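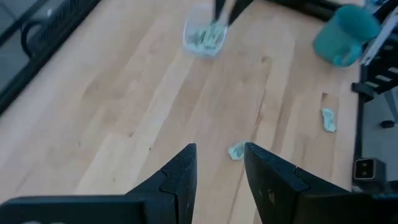
A mesa da oficina foi comprada em maio, numa loja de móveis usados, e desde então quase tudo o que fazemos passa por ela. É de madeira clara, com alguns nós mais escuros, e os pedacinhos verde-claros amassados ficam bem visíveis em cima dela, também os dois que estão fora do recipiente transparente. Eu gosto muito desta cor, entre o verde e o cinzento. A caneca azul-turquesa aparece no canto, deitada ou inclinada.

Esta página reúne as minhas notas sobre a arrumação da sala Ploltier, onde trabalhamos às quartas-feiras. A sala é pequena e temos só 2 armários, por isso cada coisa precisa de ter o seu lugar.

Sobre os recipientes
Prefiro os de plástico transparente, sem tampa. Com os opacos eu perdia muito tempo a procurar – e no fim encontrava sempre no último. Um recipiente leva até 205 pedaços pequenos, se não os apertamos.

Sobre os restos
Guardamos os restos por cor. Os verdes ficam juntos, mesmo quando o tom é um pouco diferente. Os muito pequenos vão para o enchimento das almofadas Wubshet.

Sobre a mesa
Limpa-se com um pano macio e pouca água. Não usamos cera, porque deixa manchas nos trabalhos. No fim da tarde, a última pessoa recolhe o que ficou em cima da madeira e leva as canecas para a cozinha.

Textos de Seul-gi Hwang. Agradeço as correções do meu português.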